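Tratau Tabletop Handling Set: Data Card and Conduct Rules

Maintained by: Ama Sulemana and Kojo Zakaria
Last revised: 12/02/2024

Purpose

The set holds wrist-view recordings of a two-finger gripper working with household and office objects on white surfaces. The rules on this page apply to every site that adds to the set, including Nullurbridge. A site lead signs them before recording begins.

1. Surfaces and fixtures

1.1 Trays, shelves and tables are recorded in the condition in which they are found. Stains, dust and scuffs are not cleaned or edited out.
1.2 Surface wear is entered in the session notes under "surface." The entry states what can be seen and does not guess at the cause.
1.3 Wall coverings stay in place for the whole session.
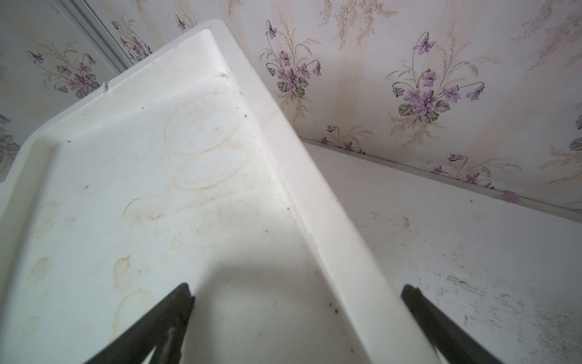 White tray with ring-shaped stains, wrist view. Surface entry required under 1.2.

2. Objects

2.1 Objects are ordinary items in general use. Blades, medicines and anything bearing a person's name or address are excluded.
2.2 Printed text on an object is copied into the notes only where it can be read with certainty. Partial readings are marked "unclear."
2.3 Items that touch are listed as separate objects. A stapler lying against a case receives its own line.
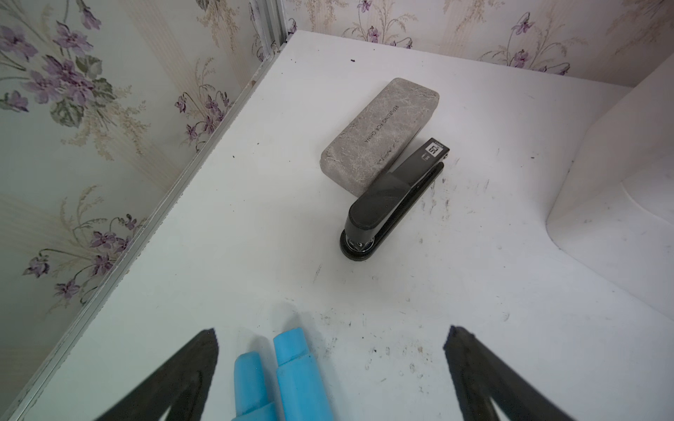
2.4 An object that is damaged during handling is withdrawn, and the episode is kept with the flag "damage."

3. Operation

3.1 Operators must complete 40 practice episodes before their work is accepted. Wumpini Lamptey keeps the training record.
3.2 No hand may enter the work area while the arm is powered, unless the stop control is held by a second person.
3.3 Shiny or heavily textured items, such as a microphone with a metal grille and a rhinestone handle, are gripped at the handle. Similar objects nearby are left where they lie.

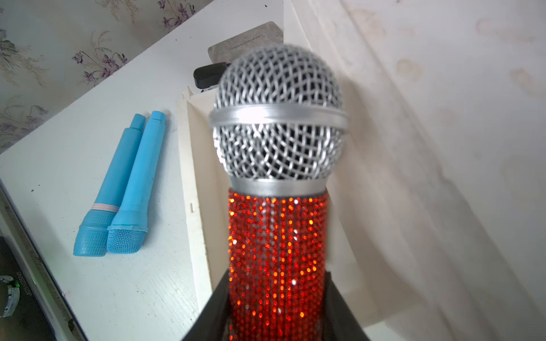

3.4 After three failed grasps on one object, the operator ends the episode and labels it "incomplete." Incomplete episodes remain in the set.

4. Review

Each episode is checked by 2 reviewers working separately. Where they disagree, Yaw Issahaku decides. Version 17 of the label guide applies until the April release.

5. Known limits

Lighting varies between sessions. Small print is often unreadable from the wrist view, and the fingers hide part of many objects. The set should not be used as the only evidence that a system is safe near people.

Requests for correction go to Ebenezer Adjei at the Nullurbridge office.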